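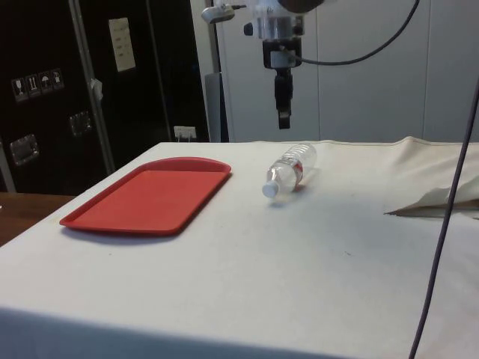 Fig. 2. Red plastic tray and clear plastic bottle on a cloth-covered table.

Polymers, Unit 2: Thermoplastics in everyday goods
Notes: Hermine Rainer

2.1 Definition
A thermoplastic softens when heated and hardens again on cooling. The chains are held to one another by weak forces only, so the change can be repeated. Thermosets are cross-linked and char before they melt.

2.2 Crystallinity
Regular chains pack into ordered regions. These scatter light, and the solid looks milky. Rapid cooling of PET leaves it amorphous and clear. Pigment hides the difference, so colour is no guide to structure.

2.3 Chain length
Degree of polymerisation n = M / m, where M is the molar mass of the chain and m that of the repeat unit. End groups are ignored.

Exercise 19. A polyethylene chain has n = 400. Find M, taking m = 28 g/mol. State whether branching would raise or lower the density.

Reading for September: Moura, chapter 2.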